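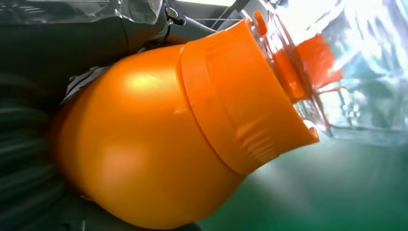 Orange bottle at the gripper, wrist cam view, clear plastic piece at the neck end. Green surface behind.

Ticket: repack cell 2, orange bottles
Site: Clusisden, returns and repack
Opened: 20th December
Priority: medium (was high, see below)
Status: open, waiting on Sedov

Problem
Cell stops on the glossy orange bottles and asks for a person. 38 stops on day shift. Other SKUs on same cell OK. Operator has to walk over from bench 4, clear the fault, walk back. Bench 4 is hand packing so every stop there costs us twice.

What we were told at go-live in August: one operator covers both cells plus the bench. Works fine on the Bandia cartons. Does not work on this bottle.

Log

07:20 — Restarted cell from panel. Ran OK for 10 bottles, then grip fault. Same code as last week.

07:45 — Wiped the fingers, wiped the camera window. No change.

08:10 — Dropped grip force one step. Worse, bottle turns in the fingers when arm lifts. Put it back.

08:30 — Checked wrist view, picture at top. Bottle is shiny, bright spot on the upper side of the body, and the clear plastic past the cap is nearly all glare on the upper right. My guess is the vision is picking up the reflections and getting the cap end wrong. Only a guess, have not seen the pick points overlaid.

There's a small dent or crease by the cap too. Don't know if that's from us or from the supplier. Someone on nights please check a few out of a fresh case before they go in the cell.

09:15 — Turned off the overhead strip nearest the cell. Fewer stops but the bench people can't see their labels. Turned it back on. Not a fix, please don't do this again on nights!

10:40 — Called Sedov support. They want the saved faults exported, plus a bottle sent to them. Export is running, 1,145 files, slow. Bottle is boxed up at the shipping desk, needs a lable.

11:30 — Moved orange bottles to hand pack for rest of shift. Order is 700 for Khunthong, truck is tomorow. Priority dropped to medium because of this.

Notes from the floor
Asked the day crew, writing it down before it gets lost.

— Faults are beeping at the cell only. Can't hear it at bench 4 with the tape machine going. Want a light on a pole, or the beep at the bench.
— Clearing a fault takes a supervisor login on two of the codes. Crew clears jams all day by hand on the old line, they should have the login for it.
— Hourly target on the board still counts the cell as running when it's stopped. So the bench looks slow. People are annoyed about this and I agree with them.
— Two packers asked for the cell training. Both are down for it, no date yet.

To do
Export to Sedov when it finishes
Shade or hood for the cell, ask maintenance what they have
Board target: take out stopped time
Login for codes 14 and 22

Night shift: run Bandia cartons only on cell 2. Orange stays on the bench until Sedov answers. Add your stops under this entry, don't open a new ticket.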